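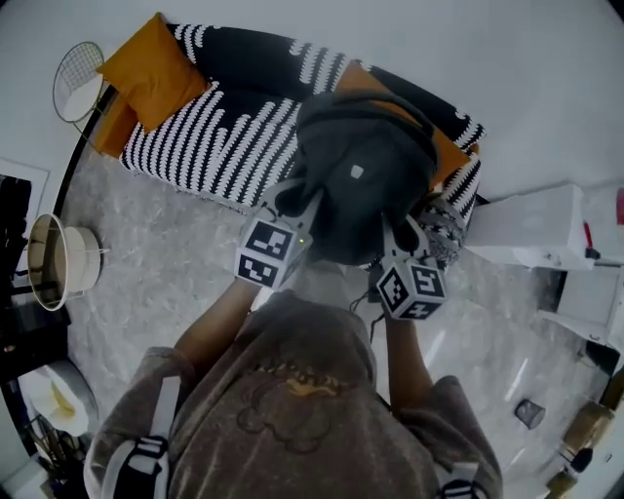 Grovlow Community Workshop
Monthly safety walk, ground floor and store
Date of walk: 25 April 2023
Checked by: Sze-wing Chang
Copy to: Wai-kit Lo

Marks used: OK / Attention / Fail

1. Main exit door, opens fully from inside -- OK
Comment: The push bar is a little stiff on the left side. Please put oil.

2. Side exit to the Rallach yard -- Attention
Comment: A pallet was standing 70 cm from the door on the outer side. I moved it, but I think it will come back. We should paint the yellow lines again.

3. Fire extinguishers -- OK
Comment: The unit with tag 2237 has the pressure needle in green, but the label is hard to read. I asked Vrabec for a new label.

4. Emergency lights -- Fail
Comment: The lamp over the stairs did not light in the test. Same remark was in the last report. It must be changed before the walk in May.

5. Shelves in the store -- Attention
Comment: Limit is 500 kg for each bay and the sign is missing on bay C. The heavy boxes from Skesska are on the top level, they should go to the bottom.

6. Extension leads and plugs -- Attention
Comment: One lead behind the kettle has a crack in the cover. I took it out of use and put a red tape on it. It is in the drawer in room 112, please do not take it back!

7. First aid box -- OK
Comment: Plasters were refilled. The eye wash expires soon, I will order.

8. Floor, entrance mat -- Attention
Comment: The corner of the mat is lifting. Two persons told me they caught the foot on it.

9. Accident book -- OK
Comment: No new entries.

Open points from last time: item 4 only. Wai-kit, can you confirm who will buy the lamp? The type is written on the old cover -- I left it on your desk.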